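The kitchen cupboard and the words I did not know

When I moved to Flirnham I thought that my English was already good. I had passed the exams, I read novels on the train, I could argue with the electricity company by telephone. Then I started to live in a house with other people's kitchen things in it, and I discovered that I could not name half of a cupboard.

The house came furnished. The landlord left everything in the kitchen, and on my first evening I opened the doors one after another and had no word for many of the objects. I knew "cup", of course, and "glass" and "plate". But is it a jug or a pitcher? What is the difference between a bowl and a basin? My neighbour asked if she could borrow a colander, and I said yes with great confidence and went inside to look for something, without any idea what. I brought her a sieve. She was very kind about it.

In my first language we have one word that covers nearly everything you can drink from. If it is made of glass we say so, if it has a handle we may mention the handle, but the word stays the same. English people divide this territory much more strictly. A mug is not a cup, although a cup of tea is normally served in a mug. A glass must be made of glass, except when it is a plastic glass, which people say without blinking. A tumbler does not tumble. A beaker is for small children or for chemists. I wrote all of them in a notebook, and by June I had 54 words only for the kitchen.

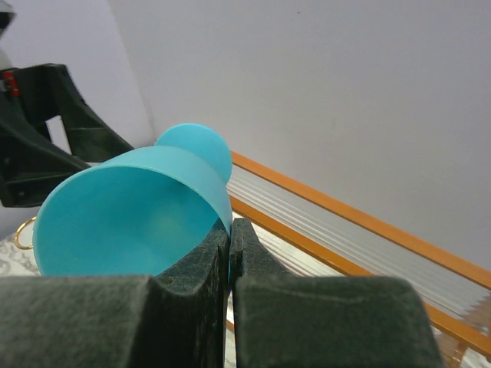

The notebook was a habit from school. Our teacher made us write the new word on the left side, a sentence in the middle, and on the right side something we had noticed ourselves, which could not be copied from a dictionary. I hated the third column when I was a pupil. Now it is the only one that I read again. Beside "saucer" I wrote: they own them but they do not use them. Beside "tea towel": it is for plates, never for tea, and not for hands if the owner is watching.

After the kitchen I continued with the rest of the house. The airing cupboard took me a long time, because there was no air in it. "Skirting board" I learnt from the man who came to fix a socket, and he had to point at it with his foot. "Draught" I had only seen written, and I pronounced it to rhyme with "caught" for three months until somebody at work in Pruitt corrected me. I still stop for half a second before I say it.

I tried the usual methods also. I paid for an application called Tivari, where you see a drawing and must choose the word before the time finishes. It was pleasant and I kept it for 14 weeks. But the words came in an order that somebody else had decided, so I learnt "anvil" and "lighthouse" before I learnt "plug". I have never needed an anvil. What stays in my head is a word that I needed and did not have, especially if I was a little bit ashamed at that moment. I will not forget colander.

My sister, who learns Italian now, uses paper labels. She has put them on the fridge, on the door, even on the cat's basket. I did the same for one week and then I stopped seeing them, the same as you stop seeing a poster. For her it works very well, so perhaps it depends on the person.

Last Wednesday I counted the whole notebook and there are 146 words, all of them things inside an ordinary house. It is not a big number after so long. Some I have used only one time. Others, like "coaster" and "worktop", I now say without translating, and when I speak with my mother I have the opposite problem. I wanted to tell her that I had bought a new draining rack and I could not find how we say it. She thought for a while too. In her kitchen the plates dry on a cloth beside the sink, so maybe we never needed a name for it.

I have begun with the garden now. So far I have "trowel", "hosepipe" and "water butt", and I am still not sure that the last one is not a joke.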